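Nistar Practice Table: Set-up Guide
Section 4: Preparing the table for card practice
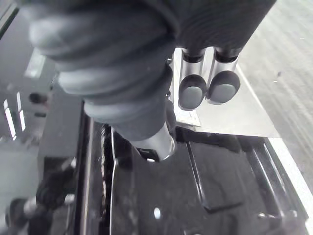 Ribbed handle with metal collar, and twin spouts.

Read this section before you use the table for the first time. It covers the mat, the deck and the practice mirror. Sections on coin work and the close-up case come later in the guide.

What you need

The folded table, the mat, the mirror with its clip, and one deck of cards. The Wosis deck supplied with the table is a standard poker-size deck. Bridge-size cards can be used, but they will sit loose in the card well.

Fitting the mat

1. Unfold the legs and press each one until the catch clicks.
2. Lay the mat on the table top with the stitched edge towards you.
3. Smooth the mat from the middle outwards. Do not pull at the corners.
4. Press the four tabs under the rim.
5. Leave the mat flat for about 11 hours before you practise spreads. A new mat holds its fold lines, and cards will catch on them.

Note: Do not iron the mat. The backing is glued and will lift.

Breaking in the deck

1. Remove the jokers and the advertising card.
2. Hold the deck face down in the left hand and riffle the outer end with the thumb.
3. Turn the deck over and repeat.
4. Give the deck five overhand shuffles, then spread it across the mat in one movement.
5. If the spread breaks into clumps, square the cards and shuffle again.

Left-handed users should swap hands throughout. The card well can be moved to the other side by undoing the single screw beneath it.

Caution: Do not put powder on the cards while they are on the mat. Powder works into the pile and cannot be washed out.

Setting the mirror

1. Slide the clip on to the far rim of the table.
2. Sit where you would normally sit to perform.
3. Tilt the mirror until you can see both hands and the whole deck, but not your own face.
4. Tighten the clip by hand only.

The mirror shows what a person sitting opposite would see. It does not show the view from either side, and most palms and bottom deals are exposed from the side first. Move the clip round the rim and go through the same sleight again — slowly — before you try it in company.

Caution: Take the mirror off before folding the table. The hinge will crack it.

Storage

Keep the deck in its box with the flap closed. Roll the mat with the pile facing out. Replace the deck when the edges start to feel rough or any card can be picked out by its back.

Spare mats and clips are sold under part number 44 from the Surnurcombe workshop. Mark letters for the attention of Humaira Hayat.

Section last revised 15/01/2023.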